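Chapter 4
Fibers, Yarns and Fabrics: Why Cloth Behaves the Way It Does

Before we get into the chemistry, I want you to go and pull three things out of your closet. Anything will do, as long as they feel different from one another. Rub each one between your thumb and finger, give it a tug along its length, then across, then corner to corner. I do this with every class I teach, and I still do it in stores, which my family finds embarrassing!

When I started out, I was a trainee in the testing room at the Forsberg mill in Herkmont, and I thought fabric was mostly a matter of what it was made of. Cotton was cotton, wool was wool. Then in my first July there I was handed two cotton samples, same fiber, same weight, same dye bath, and asked why one of them had shrunk and the other hadn't. I had no idea. One was woven and one was knitted (I hadn't even looked closely enough to notice), and that was the whole answer. I have been a bit obsessed with structure ever since.

So we'll work at three levels in this chapter. The first is the fiber, the single hair-thin strand. The second is the yarn, which is what you get when you twist or bundle fibers together. The third is the fabric, where yarns are woven or looped, or where the fibers skip the yarn stage and get matted or bonded straight into a sheet. A change at any level shows up in the finished cloth. Twist a yarn tighter and the cloth feels crisper. Leave it slack and you get something softer that also pills sooner.

Warmth is a good place to see all this at work. Most of what keeps you warm in a sweater is air, held still in the gaps between fibers. A thick, fluffy surface holds a lot of it. To make that kind of surface, mills use a process called napping – wire-covered rollers brush the cloth and lift the fiber ends until they stand up in a soft pile.

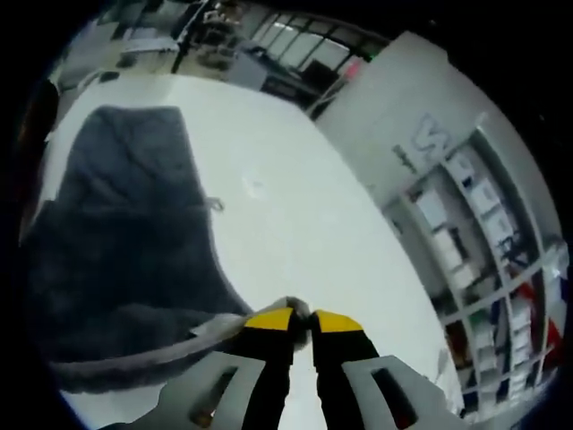
Napping has its costs, of course. Every fiber end you pull loose is one that no longer holds the yarn together quite as well, so a heavily brushed cloth is usually weaker than the same cloth before brushing. In section 4.3 you'll work through a set of results from the Celside trials, where a plain knit broke at 555 newtons and the brushed version of it broke at 488. Don't worry about the units yet, we'll get there.

Then there's drape, my favorite topic and the one students tend to rush. Drape is how a cloth hangs and folds under its own weight. It depends on stiffness, weight and structure all at once, so you can't read it off a label. We'll measure it with a disk, a lamp and a sheet of paper, and I promise it's more fun than it sounds.

You'll find 17 short exercises at the end of the chapter. Try the first few before you read section 4.1, even if you're only guessing, and keep your answers to compare later. You'll also need the Drestine swatch card from the back of the book, so cut it out now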